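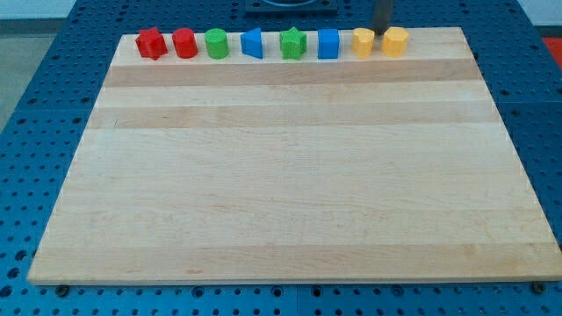
Maple cutting board on one of the blue perforated tables, colored shape blocks lined up along the back.

Trutport open shop day, notes

2024-02-17

Typing this up the same night before I forget it all. Long drive, bad coffee, good day.

The Trutport woodworks opens its doors once a year and I have missed it every time until now. Got there a bit after nine. Parking lot already full, had to leave the car down by the feed store and walk back up the hill on ice. Wear boots if you go. Entry was 4 dollars, cash only, they had no change so bring singles.

The building used to be a shoe factory. Big windows on the north side, floors that slope toward the river. They make kitchen stuff mostly, boards and rolling pins and butcher block tops, plus some stair treads for a builder over in Skovura. Around 100 people came through while I was there, maybe more after lunch.

First stop the lumber room. Rough maple stacked to the ceiling with stickers between the layers. The guide let us stick a moisture meter in a plank. Warmer than I thought it would be in there and it smells great. They buy most of it from small mills and sort it by color, pale in one pile, anything with brown streaks in another. I asked if the streaky stuff is cheaper. It is. I like it better.

Then milling. Jointer, planer, rip saw, in that order. Ear plugs in a bucket at the door, take two pairs because they fall out. You cannot hear a word of the tour in this part so read the signs. The planer is a Fitzgerald, older than me by the look of it, and they talk about it like a family dog. The strips come out the far end and get flipped by hand so the grain all runs the same way, otherwise it tears out when they flatten the finished panel. Never knew that. Explains a lot about my own bench top.

Glue up was the best part. Stood there way too long. A big wheel of clamps, the thing turns, one panel goes on and an older one comes off. They spread the glue with a paint roller. Squeeze-out gets scraped while its still rubbery, they were pretty firm on this, don't wipe it with a wet rag, it just pushes glue into the pores. So I have been doing it wrong for years.

Sanding room, quick look through the glass only. Dust. Moving on.

Oiling. Mineral oil first, then an oil and wax mix called Skullo which they also sell by the can up front. Bought one. Advice for home: oil a new board every day for a week, then once a month, and stand it on edge to dry. No dishwasher. The woman in front of me confessed to the dishwasher and got a very long look.

Lunch was chili in the old packing hall, pretty good, ran out early. Eat first if you care about lunch.

Seconds sale in the back. This is why half the people come I think. Little knots, a filled crack, a corner that got dinged. Got a big one, straight edges, one darker strip, can't find the flaw. Line for the register was slow, one card reader. Butcher block tops started at 420 and I walked past them three times. No.

They said they shipped 2000 boards in January alone, mostly to restaurants, which suprised me for such a small place.

Missed the lathe demo. It filled up before I found the sign up sheet, which is on the wall by the restrooms and not at the front desk. Go there first.

Home by dark. Board is on the counter, first coat of oil on.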